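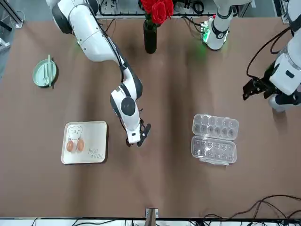

Section 5: Setting and Clearing the Table

You have unpacked the Bikdale table set, thrown away the inserts, and possibly thrown away Section 4 with them. That is fine. Section 4 was about the inserts. This section covers laying out a place setting, putting leftovers in something with a lid, and getting the table back to being a table.

Before you start

Wash everything once by hand in warm water with ordinary dish soap. The pieces have been through our warehouse in Altach, which is a clean warehouse, but it is a warehouse.

Wipe the tabletop and let it dry. A tray set down on a wet table will slide, and it will wait until there is soup on it.

NOTE: Brown tabletops hide coffee rings very well. Run your hand over the surface before you decide it's clean.

5.1 Laying a place

1. Put the plate down first. The pale green plate is round, so it has no right way up beyond the obvious one. The raised rim goes on top.

2. Lay the chopsticks across the plate. Straight up and down is fine, and so is a slight lean. If you would like them parallel to the table edge, go ahead, but we have watched people spend an entire December dinner adjusting them.

3. Place the tray close to the plate with a little space between the two. Turn it so the bear is facing whoever is going to eat. Children check this.

4. Keep the tray for dry food, small side dishes, or toast. The edge is only slightly raised and will not hold back anything with ambitions.

5. If eggs are on the menu, bring the carton to the table last and take it away first. Do not stack the plate on it. Gus Blackwood, who wrote the first edition of this guide, left that warning out and later asked us to put it in.

CAUTION: Chopsticks left resting on a plate will roll off when the plate is lifted. Take them off before you move the plate, and do not try to catch them with your knee.

5.2 Putting leftovers away

The small clear box is for whatever remains. It does not come from the same maker as the plate, and it has never pretended to match.

1. Let the food cool before you close the box. A lid pressed down over steaming rice is a nuisance to get off again.

2. Fill to a finger's width below the top. The box takes less than you think, and the last spoonful is always the one that ends up in the lid.

3. Set the lid on squarely, then press each corner in turn. Lift one edge of the lid gently to check it. If it comes away, you missed a corner. It is usually the one farthest from you.

4. Label the box if it is going in the refrigerator. You believe you will remember. Latrice Tillman in our customer service office keeps a folder of letters from people who believed this.
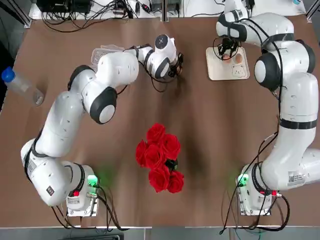
5.3 Clearing the table

1. Pick up the chopsticks and keep them as a pair. Single chopsticks can be ordered as spare part 590, and we sell a great many of them.

2. Scrape the plate, then carry it. Carrying it first and scraping it on the way is quicker until you look at the floor.

3. Tip crumbs from the tray into the sink or the trash. Wipe the printed side with a soft cloth only. Scouring pads will remove the bear, starting with the smile.

4. Return any eggs to the refrigerator in their carton with the lid closed.

5. Wipe the table again, all the way to the far side. Most people stop at arm's length.

5.4 Storage

Stack the plate on the tray and the chopsticks beside them. Store the clear box with its lid on. Lids kept in a separate drawer join the other lids, and you will not see that one again.

Do not store anything heavy on top of the plate. This includes the Lozano cast pan, however neatly it seems to fit.

If something is missing

Check the packing paper before you write to us. If you have checked it, check it again, then send a note with the part number from page 2 to Spare Parts, Graltarov Housewares. Leave the bear out of the subject line. We get a lot of those and they all get filed together.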